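Subject: Re: [weddings-list] Barn at Brekstead, two photographers or one?

On Friday, March 15, 2024, a list member wrote:
> Has anyone shot a wedding in the barn at Brekstead? I have 130 guests
> there in June and the couple want the ceremony inside if it rains.
> Wondering if I should bring a second shooter. Also, is there
> anywhere decent for portraits close by?

Oh, you are going to love it! I've done 2 weddings in that barn and would go back tomorrow. With 130 people I'd say yes to a second shooter, mostly for the ceremony, as the aisle is narrow and you can't get from the front to the back without climbing over somebody's grandmother.

For portraits, walk down to the mill pond at Driltholm. It takes around 2 minutes from the side door and the evening light comes in low through the willows – just gorgeous. Ask the couple to bring flat shoes.
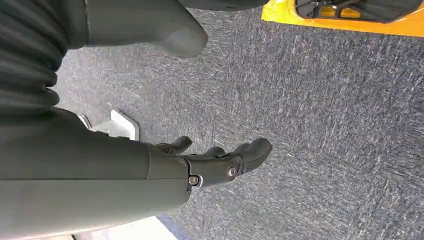 Dark gray hand and forearm, fingers pointing right

Culling was the slow part for me. I came home from the last one with 3,871 files, and switching to Fluko for the first pass got me through them in one long evening (I still do the final picks by hand, with tea). Obi is good too, but I found it slow with raw files.

If it does rain, open both big doors and put the couple just inside. Soft light, dry dress, happy everybody! Please post a few when you're done, I'd love to see what you make of the place.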